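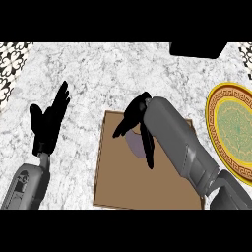 Lilholm Bellini Benchtop
Marble, polished or honed
Supplied by Dedholm Stone

The Bellini is a natural marble benchtop in white and grey, cut to order for kitchens, laundries and bathroom vanities. Slabs differ in colour and veining, so we suggest viewing yours at the yard before it is cut.

Specifications
Standard length: 1560 mm
Thickness: 3 cm
Edge: pencil round or square
Finish: polished or honed
Product code: 431
Longer runs are joined on site with colour-matched resin.

Sealing and care
Each top is sealed once before it leaves the workshop. Reseal every April, or sooner if water no longer beads on the surface. Wipe spills up promptly — lemon juice, vinegar and wine will etch marble, sealed or not. Wash with warm water and a neutral cleaner. Flarkia Stone Soap is available from our counter. Do not use bleach, cream cleanser or scouring pads.

Fitting
Cabinets must be level and fixed to the wall before we measure. Sink and cooktop cut-outs are made in the workshop, and we need the appliances or their templates on hand. Allow 80 mm of stone between a cut-out and the front edge.

Samples and orders
Sample tiles can be borrowed from the showroom. They show the finish only and won't match your slab exactly. For quotes ask for Unnur Holst. For measuring and delivery times ask for Preben Toft.

Prices current from January 2022. Delivery outside the metro area is charged separately.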